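Stirwood Program: Shared Bench Rules for Lab Robots
Progress report to the Felirard Fund
2023-06-18

Where we are

The short version is that the rulebook is now something people use. When we last reported, in January, we had a long draft that covered too much and a bench crew who (fairly enough) kept it in a drawer. Since then we have cut it down to 51 rules, tried every one of them at the bench, and rewritten more than half. We're really pleased with the result, and we think you will be too.

The draft you funded was written at a desk, and it showed. One rule asked for "adequate clearance" between the arm and all glass. Fine, but how much? The new wording gives a number: 200 mm between any glass outside the task and the path of the arm, measured with the arm at its lowest planned point. For glass that is part of the task, the rule sets a slow zone instead, and the arm has to enter it from above.

Setting up the bench

Section 2 covers everything that happens before the arm is powered. It's the part we changed most. Glass on a white table was hard for the cameras to pick out, so the rules now call for a plain dark cloth under the work, held down so it can't creep. Racks and flask rings go down first, glassware second, powders last.
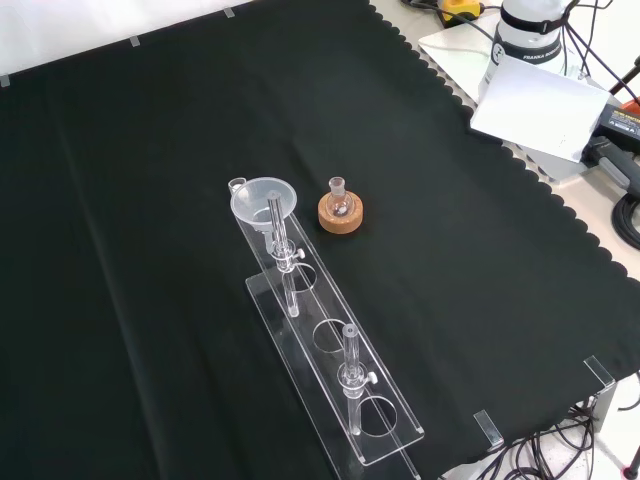

We also dropped the idea of one fixed layout for all tasks. Sites told us early on that they would never keep to it, and they were right. What we ask for now is a layout sheet for each task, kept with the bench log and checked by the person who starts the run. Round-bottom flasks must sit in a ring of the right size. Anything that can roll has to be in a holder or off the cloth before the arm moves.

Cables got a rule of their own, and a long argument to go with it! The Grulta site wanted every cable off the table. The Hosoda site pointed out that some hand and gripper cables have to travel with the arm. Rule 17 now says that moving cables must be checked through the full reach of the arm at slow speed, and that still cables must be kept out of the marked work area. Both sites have signed off on it.

Hands and grippers

The old draft treated all end tools as one kind of thing, and that caused trouble. A hand with several fingers takes up a lot of room near a rack, and the part that bumps the glass may be a knuckle nowhere near the grasp. So Section 3 is now split in two, one part for fingered hands and one for simple grippers. For fingered hands, the clearance check is done with the hand open, at its widest.
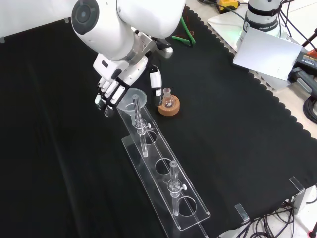 Fingered hand above the cloth, next to the funnel and rack.

We logged 2,714 test moves under the new Section 3 wording across the two sites. The log sheets record the tool fitted, the speed, and whether the operator pressed stop. They don't yet record why, and several operators wrote their reasons in the margin anyway. Those notes turned out to be the best reading of the whole project — a lot of them are about funnels. A light plastic funnel will tip from a touch that a glass tube would shrug off, so it now has its own line in the handling table, with a lower grip force and a straight lift before any sideways move.

Powders and small tools

This section is newer and still rough. We have working rules for where a loaded scoop may rest, how far it must be from an open flask, and who may refill it while the arm is on (at present, no one). The Hosoda crew would like a holder for the scoop in place of the bare cloth, and we're inclined to agree, but we want to test it first.

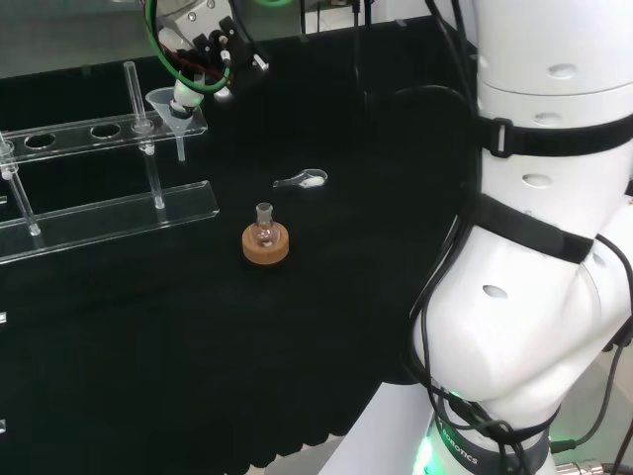
The other open point is status lights. Operators read a green light as "safe to reach in," and on many machines that isn't what it means. Rule 44 asks each site to post what every light on its equipment stands for, at eye level, in plain words. It took an afternoon to do at Grulta and people started using it right away.

Spending and next steps

Spending is on plan. The one change is about 400 dollars moved from printing to spare glassware, as your office approved. We expect to finish the powder section next, then send the full rulebook to both sites for a last read. We would also like to add the "reason for stop" box to the log sheet before any more test moves are run.

One request: if the Fund knows of another bench that uses fingered hands around glass, we'd love an introduction. Two sites have taken us a long way, and a third would show us which rules only make sense to the people who wrote them.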